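Section 4: Sealing and Caring for Your Marble Counter

If you followed Section 3, your slab is down, level and stuck, and you've been walking past it for a day or so trying not to put your coffee on it. Good. Keep that up a bit longer! I wrote this part of the guide after sealing my own kitchen at the Plulcombe house, and then doing it again because I rushed the first go.

The sealer in your kit is Sedow Stone Seal, the clear one in the short bottle. If you bought the Munasinghe slab without the kit, any water-based sealer meant for natural stone will do, but read the drying times on that label and use those instead of mine.

What you need

Sedow Stone Seal (the 100 ml bottle covers a small counter; get the big one if you have an island)
Two lint-free cloths, plus a third for when you drop one
Mild dish soap
Painter's tape
A cheap foam brush
Gloves that fit

Before you start

1. Clear the counter. All of it, including the thing you think you can work around. I tried to work around a fruit bowl and had a ring for a month.

2. Wash the stone with warm water and a few drops of dish soap. Rinse twice with plain water, then dry it with a clean cloth.

3. Leave it overnight. Marble holds on to water longer than it looks like it does, and sealer over damp stone goes cloudy.

4. Do the drop test. Put a teaspoon of water in a spot near the back wall and leave it for ten minutes. If the stone goes darker under the drop, it needs sealing. If the water sits up in a bead and the color stays put, you can skip to "Everyday care" and have a nice afternoon.

Note: On dark marble the drop test is harder to read. I crouch down and look across the surface toward the window, and the wet patch shows up much better that way.

Sealing

5. Tape off the wall edge and around the sink. Press the tape down with a fingernail.

6. Open a window. The smell isn't terrible, but it hangs around, and in a small kitchen you'll be tasting it at dinner.

7. Pour a little sealer on the foam brush – not on the stone – and start at the far end so you're never leaning over a wet part. Work in patches you can reach without stretching.

8. Wait five minutes, then wipe off whatever hasn't soaked in. This is the step I rushed. Leftover sealer dries into a sticky haze, and you'll see every swirl of your cloth in it forever (or until you scrub it off, which took me a whole evening and most of a podcast series).

9. Wait two hours and put on a second coat the same way. Brown and gray stone with a lot of veining can drink up more than plain stone, so don't panic if one patch goes dull before the rest. Give that patch another wipe.

10. Pull the tape while the last coat is still slightly tacky, and pull it back on itself.

Caution: Don't use a hair dryer to speed things up. I know. Just don't.

Caution: Keep kids and cats off it until morning.

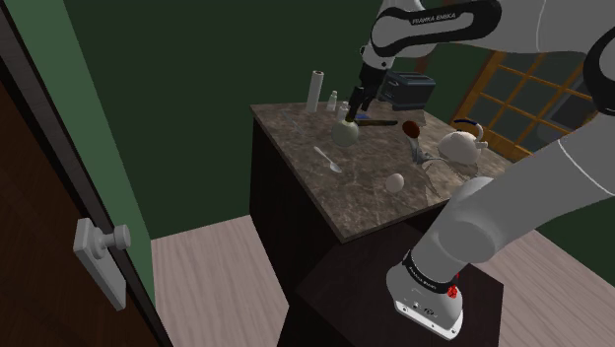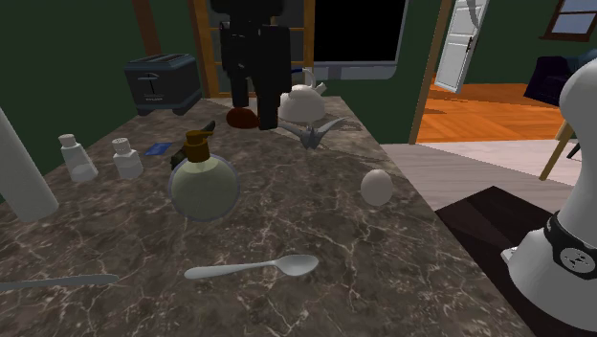 Fig. 4-1 and 4-2. Brown and gray marble countertop with things out on it.

Everyday care

11. Wipe up spills as soon as you spot them. Wine, lemon juice, vinegar and tomato are the bad ones. They don't just stain, they etch, and a sealer won't stop etching. It only buys you time with stains.

12. Use trivets. Sealed or not, a hot pan straight from the oven is a bad idea.

13. Clean with dish soap and water. Skip anything with bleach or "citrus power" on the front, and skip scouring pads completely.

14. Lift things, don't drag them. Small appliances pick up grit under their feet, so once a week I tip mine up and wipe underneath. You'd be amazed how many crumbs live there!

15. Repeat the drop test every April, or whatever month you'll remember. Mine has needed a fresh coat once a year by the stove and much less often everywhere else.

If something goes wrong

Cloudy patches: Usually damp stone or leftover sealer. Rub a little fresh sealer over the patch, wait one minute and buff hard with a dry cloth.

Dull rings: That's etching. Light ones come out with marble polishing powder and patience. For deep ones, see Section 6.

Dark spots that won't dry: Check under the sink for a slow leak before you blame the stone.

Stuck tape: Warm soapy water on a cloth, laid over it for a few minutes. No razor blades, please.

Spare bottles and cloths can be ordered through Hostgate under part number 1339. Have your slab size handy when you order, since the bottle size depends on it.

Go on to Section 5 for the sink cutout and edge trim.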